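Every March I am told to buy a garden tote, and every March I resist. A bag with pockets is a promise to put things back, and I have broken that promise in two garages and a shed. 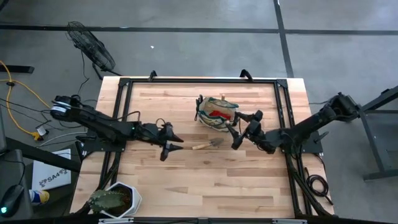
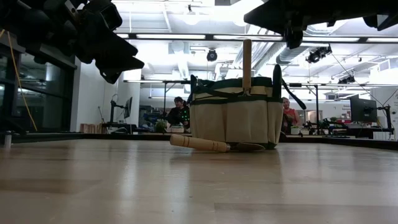
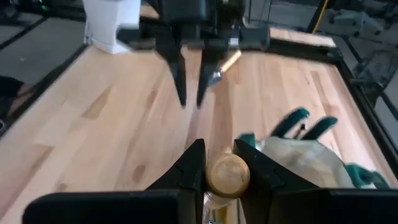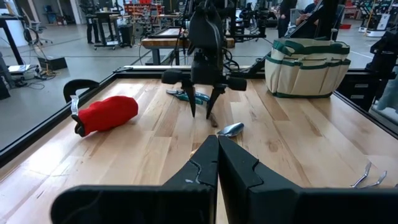
My case against the tote is that it flatters the tidy. Vija Sepp, who gardens next door, swears by hers and loses her pruners weekly. Even a handsome canvas one, beige with green trim and a row of pockets stitched around the outside, can't stop the pliers from lying flat on the table beside the scoop. Tools like tables. They spread out, they can be seen, and I can find them without emptying anything.

So I spent my money on a longer bench — 300 dollars, delivered. The trowel lives on the left. Vija says it looks like a yard sale. She borrowed the trowel in the same breath.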